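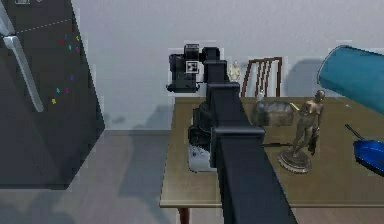
Kallow Street Grill Nights: where we are at the halfway point

Progress report, August 2025
From: Fumiko Kudo, program lead
To: the small grants team at the Karagiannis Fund

Hi all,

You asked for something short and I am going to fail at that, so get a coffee. The season is half over, we have spent more than half the money (more on that below, don't panic), and I have smelled like charcoal since the first night.

A quick refresher for anyone new on your side. The grant pays for a run of evening cookouts on the Kallow lot, with a different home cook or small food business on the grill each time. We cover the pitch, the fuel, the health permit and a guaranteed fee, and the cook keeps whatever they sell. The idea was to give people who already cook for half their block a real night in front of paying strangers, with the scary paperwork handled. We promised you 13 nights between the start of the season and the end of October.

Nights so far

We're on schedule, apart from one rained-out evening that has been moved to the end of the run. I'm glad we built in a spare date, and I will do it again if there's a next year.

The best night by a mile was the jerk pork and festival night. The line went past the tire shop and we sold out before the sun was properly down. Second best, and I did not see this coming, was grilled corn. Only corn! Three sauces, one cook, her nephew on the cash box, and people kept coming back around for another ear. Her margins were also the best of the season, which I have been telling every cook who wants to put seven things on the menu.

The weakest was the seafood night. The food was great (I had the squid twice) but the price per plate came out higher than people wanted to pay standing up in a parking lot. We've talked it through with the cook and she wants another go with smaller portions on skewers. I'd like to give it to her. There's room if we use the slot that the Odby bakery gave back.

Oh, and the bakery: they pulled out in July. They got a wholesale account and couldn't spare the evening, and I can't be too sad about that. They still send us rolls at cost.

The permit

This ate more of my spring than anything else. I told you in the application that we'd get one blanket permit for the season. The county said yes on the phone and then no in writing. What we ended up with is a site permit for the lot plus a temporary food permit for each cook, and every one of those needs its own form, its own fee and a copy of the cook's food handler card.

I now have a folder with all of it prefilled, and the last couple of cooks got through the whole thing in an evening at my kitchen table. If you fund anyone else doing this kind of work in the county, I'd be happy to pass the folder along. Please offer it to them. It would have saved me weeks.

One thing still open is the hand-washing station. The inspector passed ours both times she came out but wrote that she'd prefer a foot pump to the spigot jug. A foot pump unit isn't in the budget. I'd like to move a little over from the printing line, where we have money left, and there's a note on that below.

Fuel and grills

We started with the two drum grills we bought secondhand from the Vulomstead fairground. One of them is wonderful. The other had a hinge that gave up on night one, and we've since had it rewelded, and it's fine now, if ugly. The rewelding came out of the repairs line.

Charcoal has cost more than I budgeted. Part of that is price and part of it is me. I based the number on what I use at home and then multiplied, and a drum grill going for five hours does not behave like my little kettle on the patio. We also went through a lot of bags early on by lighting both drums for the whole night whether we needed them or not. Now the second one gets lit when the line starts to build, and that has helped a lot.

We switched to lump hardwood after the first month. The cooks like it better, it burns hotter, and there's less ash to haul. It does spit more. We moved the rope line back a couple of steps and put the condiments table on the far side so people aren't reaching past the heat for ketchup.

The cooks

This is the part I could go on about forever. Most of them had never cooked for sale before this summer. A few have sold plates from their porch or after church, and one had a food truck years ago and swore he'd never do it again (he has now done it again).

Before each night the cook and I sit down and price the menu together. It's the least glamorous thing we do and I think it's the most useful. People know to the pinch how much allspice goes in the marinade and have no idea what a plate costs them to make. Foil, gloves, napkins, the ice! When we did this with the rib night cook she found she'd been losing money on every catering tray she'd sold for two years. She was mad for a day and then she raised her prices.

I did get some pushback on the sit-downs, mostly about the length. The first ones ran close to three hours because I tried to cover everything. I've split them, with pricing in one session and setup and food safety in another, and people show up to the second one less glazed over.

Two of the cooks have been asked back for private parties by people who ate at their nights. I don't have follow-up numbers on that yet, and I'd like to wait until the season is done and call everyone.

Money

The full sheet is attached separately, so I'll only mention the lines that have moved.

Fuel is over. It'll finish the season over, too, though by less than it looked like in June. Cook fees are exactly where they should be. Printing is well under, thanks to the library letting us use their big printer for the posters. Repairs are used up, because of the hinge and then a replacement canopy leg after the windy night.

I have $989 unspent in printing. I'd like your okay to move that into fuel and the foot pump sink. If you'd rather it stayed where it is, I can cover the fuel gap by asking for bag donations, and the hardware store has hinted they'd say yes, but I would need to know soon so I can go and ask nicely.

We also raised a little ourselves from the lemonade table. It all goes into a jar and then into the account, and it's in the sheet under other income. The goal for the season was $100 and we passed it early, in the heat wave, when I think we could have sold people plain ice.

Neighbors

Mostly lovely. We had one complaint about smoke from the apartments behind the lot, and it was fair. The wind comes straight down that side in the evening. We turned the grills around so the lids open the other way and moved the whole setup closer to the street, and I went up with a couple of plates to say sorry. She's been down to eat since. She has opinions about the coleslaw.

Trash was a problem and now is less of one. The lot's own can filled up by seven o'clock and people started making a pile next to it. We rent two more bins now and I do a walk of the block at the end of the night with a grabber and a bag. I'd put bin rental in the budget from the start next time.

Parking is still a headache. We're using the parking lot, so there's no parking! The church on the corner has offered theirs on evenings when they have no service, and we've put up a sign with an arrow. Some people follow it.

What's not working

The sign-up sheet for new cooks. I wanted people to find us through the form on the website, and nearly everybody has come through someone who already did a night. That's fine for filling slots, but it means we keep drawing from the same few streets. I've started leaving paper forms at the laundromat and the halal butcher, and the next cook on the calendar came from the butcher's counter, so I'm hopeful.

Vegetarian food, also. We had the corn, and we had a mushroom kebab on somebody's menu, and that's been it. People ask at nearly every night. I have a line on a woman who does paneer over coals, and I'm working on her.

And I'm tired, a little. I wrote this job up as part-time and on grill weeks it isn't. I'm not asking for more money this season, only flagging it so that it's in writing if we talk about another one. A paid setup person for the evening would fix most of it.

What's next

The remaining cooks are booked except for the one slot I'd like to give back to seafood. The last night is planned as a big shared one, with several of the season's cooks on the two drums and one ticket price for a mixed plate. I'm still working out how to split the takings fairly, and if any of your other grantees have done a shared menu I'd love to be put in touch.

Things I need from you:

A yes or no on moving the printing money.
A yes or no on giving the open slot to a returning cook, given the application said each night would be someone new.
Someone from your office at a night before it gets cold! Tell me which one and I'll have them hold you a plate.

Receipts through last month are in the shared folder. The two from the welder are handwritten and a bit smudged, so call me if you can't read them.

Thanks, as always,
Fumiko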